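Thursday is laundry day at our place, which means Thursday evening is folding evening, and I have been putting off this post for as long as I've been putting off the linen pile. So let's do both!

I got a bit carried away at the Dernunia sale in September. I went in for one tablecloth and came out with napkins, two sheets and a stack of white cotton cloths, 70 dollars for the lot (I still think that's a bargain, please don't argue with me). White cotton looks lovely on the shelf - and it creases if you so much as glance at it.

My usual spot for folding is the floor, right by the brown table with the little vase of pink and white flowers. I know, I know, a bed is softer on the knees. But the planks are flat and there's so much more room to spread out, and I can shake a big cloth open without knocking over a lamp. 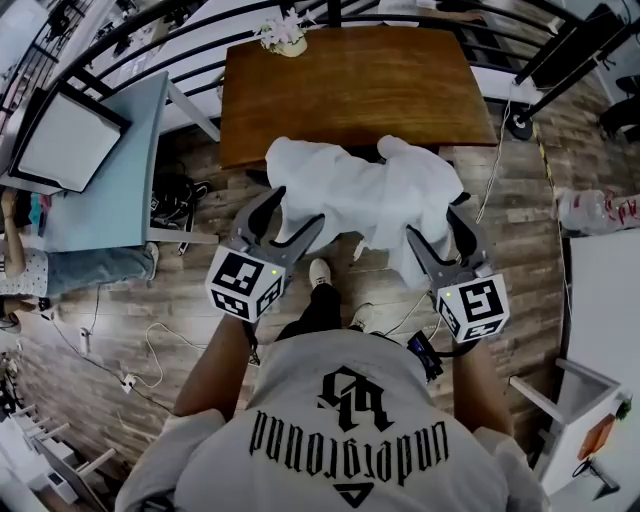

## How I fold the white ones

Find two corners first. Smooth from the middle out with the side of your hand, fold in half, smooth again, then fold in thirds so the raw-looking edge ends up inside. If a cloth is really crumpled I give it a quick spritz of Flernura linen water and leave it over a chair while I do the napkins.

The sheets I'm still bad at. The fitted one got rolled into a ball and shoved at the back of the closet, and that's where it's staying until next week.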